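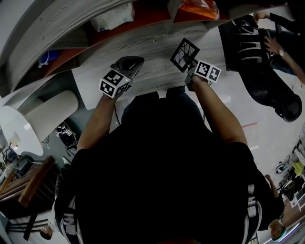 Tracking drops out when I demo with two handheld grippers
Posted by Nimal Hettiarachchi, September

I'm recording table tasks by hand with a pair of Fitside grippers, marker cube on each. One-handed demos are fine. With both hands going, the left cube vanishes from the log whenever I reach across, and on playback the arm teleports like it has somewhere better to be. I've done 70 takes and 4 are usable. Is it my settings or my elbows?

Shanthi Amarasinghe
Elbows, probably. If your own arm or the other gripper gets between the camera and the cube, no setting will save you. Keep your wrists turned so at least 2 faces of each cube point up at the camera, and slow down at the crossover. Slower than that. You should feel like you're defusing a sandwich.

Also look at your lighting. Glare on a white cube eats the pattern, and then the software guesses, with great confidence.

Fathima Selvanayagam
just use remote control. I switched to a leader arm and never looked back, except when it hit the shelf

Mitali Wickramasinghe
Agree with Shanthi on the wrists. Before you redo all of them, check whether the gaps are short. I fill in anything under 100 milliseconds and throw out the rest. Recheck the cube mounts too. One of mine had worked loose and I spent a whole afternoon blaming the software, which I still don't entirely forgive.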